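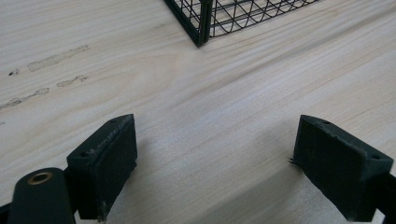
Gripper budget, part 2 – pads!

1/ The pads on our hand-held gripper are fraying along the edge, so wear parts get their own line this year. So happy about this!

Search posts Search

2/ Verkbridge quoted 286 for a set of 26 pads. Fernine wants 200 for the same count, but shipping is extra and they can't deliver before January.

14 replies · 26 likes

3/ I'm leaning Verkbridge – love their felt samples. Bushings go on the same order. Anyone bought from Hindura? Tell me everything!

1 min read · Share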